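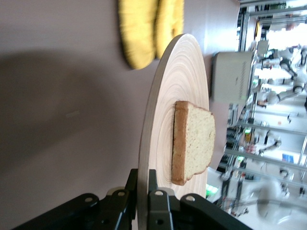 Wrist camera view, gripper either side of the plate rim, one slice of bread aboard.

So, the plate. I said last time that I'd write up the grasp planner once it had stopped embarrassing me, and July is nearly over, so I'm writing it up anyway.

The job sounds like nothing. Take hold of a plate by its rim, lift it, carry it across the table, put it down, and keep the bread on it. I'd pencilled in an afternoon for it, which shows you how well I estimate things. Daniyal just raised his eyebrows and went back to his own screen.

First problem was working out where the rim is. Our perception code fits an ellipse to whatever the segmentation model says is "plate", then uses the known diameter to turn that ellipse into a pose. From straight above it's lovely. From the wrist camera, once the arm has come down low and tilted over for the approach, the plate turns into a tall thin ellipse and the fit gets very twitchy indeed. A couple of pixels of wobble on the short axis and the estimated tilt swings all over the place. The planner believed every word of it, and replanned, and the arm did a sort of nervous shimmy on its way in. It looked like someone trying to get past you in a corridor.

The wood grain made it worse! The plate has these fine rings in it, pale and concentric, and the edge detector I was using to tidy up the mask was very happy to lock on to one of them and call it the rim. Perfectly good ellipse, great residual, wrong ellipse. I spent most of a morning convinced the hand-eye calibration had drifted, and made Valdis redo it with me (sorry, Valdis), and the calibration was fine.

What I ended up doing is dull but it works a lot better. The plate's pose is estimated once, properly, from further back, averaged over 200 frames while the arm is holding still. After that I freeze the tilt. The plate is on a flat table, it isn't going to start leaning. Up close the wrist camera is only allowed to correct sideways position and the angle of approach, and even then the correction goes through a filter with a limit on how far it can jump between one cycle and the next. I also take the outermost ellipse that fits well instead of the best-fitting one, which dealt with the grain rings in a single line of code. I could have cried.

Second problem: shadows. When the arm comes in low it throws a big soft shadow over the table, and the old segmentation would now and then decide that the dark patch was an object. Then the collision checker would see an obstacle growing towards the plate at exactly the speed of the arm, and stop. Fair enough, from its point of view. Asmaa suggested projecting the arm model on to the table using a rough light direction and just distrusting anything inside that region unless the depth camera agrees it has some height. I thought it was going to be far too crude. It took her less than an hour and we've barely seen a phantom obstacle since, so I've stopped having opinions about it.

The other things on the table are a different story. There are two fuzzy yellow cushiony things sitting just beyond the plate, and they have proper height, so the checker is quite right to care about them. But their edges are so fluffy that the depth readings come back ragged, and with my usual padding on top the planner reckoned there was no room for anything at all. I've made the padding a per-object setting now. Soft things get a thin layer, hard things keep the fat one. It lives in a config file that's already longer than I'd like. Moataz wants to learn the values from contact data instead, and he's probably right, but I want to go on holiday at some point.

Then there's the lift. Gripping a plate by one side of its rim means all the weight hangs off to the other side, and the bread doesn't help. My first version closed the fingers, moved straight up, and let the far side sag. The slice would think about it for a second and then go. So now there's a little stage in between where the wrist tips back very slightly as it takes the weight, watching the torque reading, and only starts moving upwards when the reading has settled. If it hasn't settled in 3 seconds it puts everything down again and reports a failed grasp. I'd much prefer a failure I can read in a log to toast on the floor. (It isn't toasted. We all call it the toast. I've given up.)

I also put an acceleration cap on the carry, set by how much friction I think there is between bread and wood. I found that number by tilting a plate with a slice on it until the slice slid, reading the angle off my phone, and writing it on the back of an envelope. Buppha has asked that this not go in the paper.

If you're doing something similar, the thing that saved me the most time was the replay tool. Every run records the camera frames, the joint states and each decision the planner made, and I can scrub back through it on my laptop and swap in a new version of the perception code without touching the arm. I've got 1,000 recorded approaches on disk now. Any change to the ellipse fitting gets run over all of them while I make a cup of tea, and I get a list of the ones where the answer moved by more than a couple of millimetres. Most of my clever ideas have died on that list, including one I was really fond of involving the colour of the crust.

Still not sorted: putting the plate down. At the moment it lowers until it feels contact and then opens the fingers, and if the plate isn't quite level the far edge touches first and it lets go too early, so the near side drops with a clack. The bread hops. I think I need to wait for a second contact, or level off using the first one as a pivot, and I've got a half-written version of the pivot idea on a branch called hartley-2 (long story, it's a pub). Valdis thinks the torque readings are too noisy for it. We've got the arm again tomorrow morning so I'll try it with the filter turned up and see.

Comments are open again, by the way, I've fixed the spam thing. If anyone has a decent way of estimating the centre of mass from the wrist torque while the arm is moving, please tell me, because mine takes far too long to converge.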